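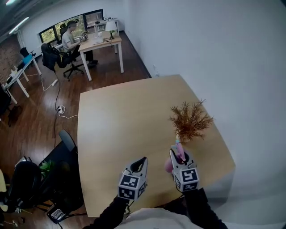

Both grippers over the big table, small pink object in the right-hand jaws.

From: Abenezer Habte
To: Setberg gripper users list
Subject: Re: Right jaw closing late, markers fine?

Hello Mizanur, and hello everyone else,

Mizanur Haque wrote:
> We have the same pair as you, the white ones with the marker cubes on
> the base. Left is lovely. Right has started to lag: I squeeze, the
> fingers come together, but in the recording the opening width stays
> put for a moment and then jumps. I've run the Clarnetti calibration
> again and it passes. Do I need a new cube? I'd rather not print
> one if I can help it, the last one took me all December to get square.

Please don't print a new cube yet! I had very nearly the same thing, and I spent far too long blaming the markers when it was a bit of dirt and a slack screw. The cube tells the software where the gripper is in the room, and if yours were loose or scuffed you'd see the whole hand wander about, with both jaws going along for the ride. A width that sticks and then jumps comes from the jaw itself.

So, what I do now, in the order I do it. Take the gripper off the job and open and close it slowly by hand with your ear quite close to it (I know how that looks). If you feel a small step partway through, undo the pivot screw and clean the pin with a dry cloth. No oil, please. I tried oil once and it gathered fluff like you wouldn't believe. Put it all back and tighten the screw until the jaw just begins to drag, then ease it off by a hair.

After that, close it on something small and familiar, and always use the same thing for it. I hold the other gripper open over the table at the same time, so that one recording gives me a moving width and a still one to set side by side. If the still one is flat and the moving one climbs smoothly, you're done and can have your tea. I do 10 slow closes and then 40 at ordinary working speed, and the fast ones are where mine used to trip up.

Do the check near the front edge of the table, where you can keep your elbows in. I used to reach right out to the middle, and then I could never tell whether the wobble was the gripper or me.

As for how often, the Cladent sheet that came with ours says to look at the pivot every 3,000 closes. I find that a little hopeful. We log the hours on ours, and at 168 hours the right one was already gritty again while the left was as good as new. I am right-handed and I dare say I squeeze harder on that side, so you might look at your own habits too, Mizanur.

One more thing, and then I'll let you all get on. If you do take the cube off to reach the screw, pencil a little arrow on the hidden face first. I put mine back a quarter turn out and the software was quite sure I was holding the thing sideways. It took me a whole afternoon and a rather cross message to Ortuño, who were very kind about it.

Do write back and say how you get on, and if the jump is still there after cleaning, send me the width trace and I'll gladly lay it next to mine.

All the best,
Abenezer

2 replies · 5 likes · Share
Contact the list owner | © Setberg gripper users list | Back to top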